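Zovum Service Desk
Ticket 318 – Desk reset cell, simulation stage
Site: Brinden office
Opened: August 18, 2019
Category: Automation / change to staff duties
Priority: 2
Status: Open, awaiting site decision

Summary of request

The Brinden office intends to hand the evening desk reset to a two-arm cell running Prinero software. At present the reset is done by the facilities team, who return shared desk items to their agreed places before the next shift. The site reports that the planner halts during simulated runs with the message "no clear approach" and asks that the cause be found before any staff hours are changed.

The site also asks for written guidance on which parts of the reset will remain with the facilities team.

Steps taken

1. Confirmed the software settings against the site's order form. No differences found. The approach margin is set to 35 mm on both arms.

2. Reviewed the simulated desk used for the failing runs. The item list includes the globe, trophy, stapler, red bottle, checkered block and both potted plants. Grippers are present at the left edge and at the lower right corner. The middle of the desk, between the leafy plant and the succulent, is open and may be used as a holding area.

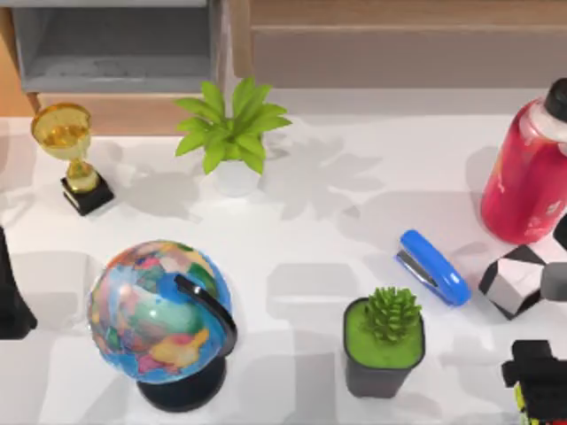
3. Ran the standard test set of 1000 simulated resets with the settings unchanged. The halts were grouped on two items, the leafy plant and the globe. The stapler and the block did not cause a halt.

4. Examined the leafy plant. The planner treats the full spread of the leaves as solid, and the pot is small in comparison. With the present margin, there is no approach to the pot that the planner will accept. Reducing the margin for this item alone would permit a grasp, but on a real plant it would also permit contact with the leaves. Zovum does not recommend this change.

5. Examined the globe. It is the largest item on the desk and its black base is low and round. The planner selects the sphere as the grasp point. A grasp point on the base has been added to the item record and is under test.

6. Compared the layout from a second view. The trophy and the leafy plant stand along the back of the desk, with the bottle and the block on the right. The site's layout card asks for tall items at the back and allows the globe to remain at the front, so no correction to the target layout is needed.

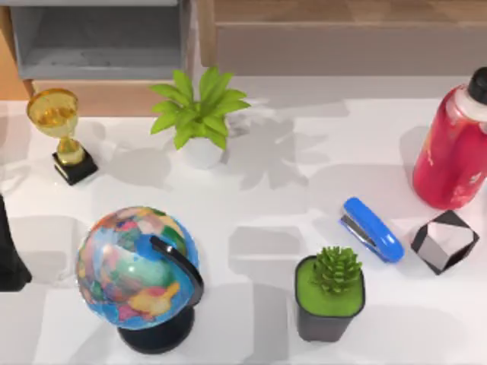
Reply added to ticket by Dobos:

Our concern is with the people more than the planner. The facilities team has been told since March that the cell would take over the whole reset. If plants are to be left out, the team needs to know who waters them, who moves them for cleaning, and whether that time stays on the evening schedule. We would also ask that staff be trained to clear a halt themselves – waiting for a service call each evening would be worse than the present arrangement.

Response from Zovum Service Desk

The points above are accepted. Plants will be marked as fixed items in the item record. The cell will plan its movements so as to avoid them, and will not lift them. Care and movement of plants therefore stay with the facilities team, and the hours for this work should remain on the schedule.

Halt clearing will be added to the staff training session. Any trained member of the team will be able to dismiss a halt, skip the item and let the run continue. Skipped items will appear on a short list at the end of the run for placement by hand.

Open actions

Zovum: complete testing of the globe grasp point and attach the results to this ticket.
Zovum: issue the revised item record with plants marked as fixed.
Dobos: confirm the evening hours to be kept for plant care and hand placement.
Brinden office: inform the facilities team in writing of the revised division of work.

The ticket will remain open until all four actions are recorded as complete.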